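Planning the arm purchase for the packing cell at Fondgate. Posting the working notes as I go, mostly so I can find them in May.

1/ Scope. One arm, one parallel-jaw gripper, one wrist camera. Job is picking personal care bottles and tubes off a countertop-height surface and putting them in a tote. Everything below is simulation. No hardware money moves until the sim work is signed off.

2/ Budget line for the gripper is 3000. That has to cover the gripper, one spare set of fingers and the coupling plate. It does not cover the camera or the cable kit.

3/ Wrist view with the jaws open and nothing between them. Capped bottle up in the corner, well off the grasp line. Checking how much of the view the fingers and palm use up before I commit to a camera mount.
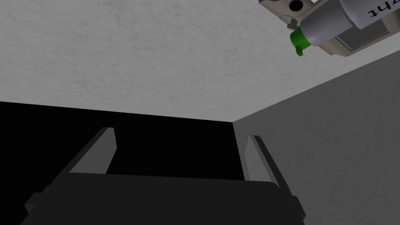
4/ Quotes so far
Montoya: gripper and plate as one part number, fingers extra. Lead time 10 weeks.
Nastent: fingers included, plate extra. Lead time not stated, asked twice.
Both quotes exclude freight. Add it before comparing or the totals mean nothing.

5/ Stroke matters more than grip force for this product mix. The widest item on our list is a family-size shampoo and it sets the minimum opening. Anything narrower is easy on stroke and harder on alignment. Tubes like the one in the next render go in the second group.
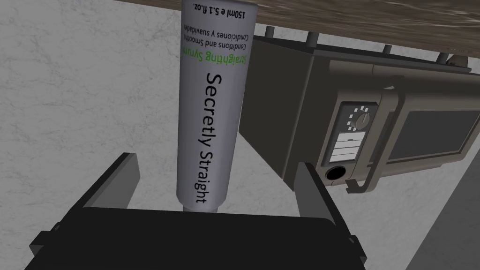

Wrist view, jaws open, hair product tube upright between the fingers. Countertop appliance to the right.

6/ Clearance. The appliance model stays in the sim layout on purpose. The real bench will have a label printer in that position and I want the planner dealing with a large box next to the pick from day one. Outer finger width goes on the spec sheet as a hard limit. Neither vendor lists it. Both have it on the drawing if you ask for the drawing.

7/ Licenses. We run the sim under the Cistosberg seat we already have, so zero new spend this quarter. A second seat is in the plan for fall, only if two people need to run jobs at once.

8/ Print on the product is a separate problem. The label reader needs a readable stretch of text, and from the wrist you often get part of a word.

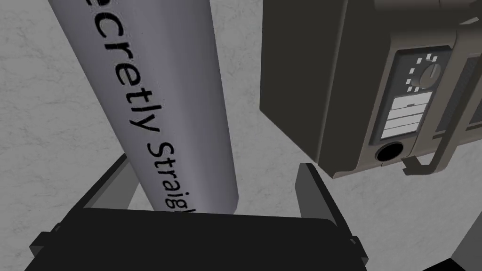
So the fixed overhead camera goes back in the budget. I had cut it in the first draft to save a line. The wrist camera does alignment, the overhead does identification, and I am not going to buy one better wrist camera and hope.

9/ Test plan before PO: 40 simulated picks per item, 33 items. Log gripper opening at approach, finger contact with neighbors, and whether the label was readable from the wrist. Same seeds for both vendor finger models. If a vendor won't send a CAD file for the fingers, they drop off the list.

10/ Surface texture. Our marble material has fine veining all over it, and the depth filter settings came from a plain gray bench. I'm keeping the marble for the whole test. If the filter needs retuning I want those hours in the estimate, charged to integration and kept out of the hardware line.
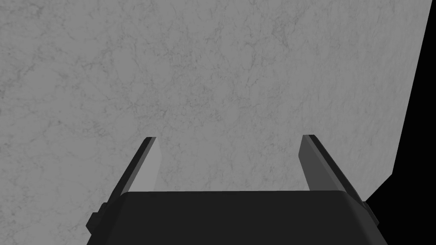
Integration hours are the number I trust least. First draft had them as a single lump. Now split into mount and wiring, calibration, filter tuning, and operator handover. Each gets its own line and its own contingency.

11/ Spares. One finger set on the shelf, one coupling plate, two cables. Pads are consumable and go under maintenance, reorder at half stock.

12/ Open items
Freight for both quotes
Nastent lead time
Finger drawings from both
Price on the overhead camera bracket
Whether Fondgate wants the tote stand on our budget or theirs

Next update when the finger drawings are in.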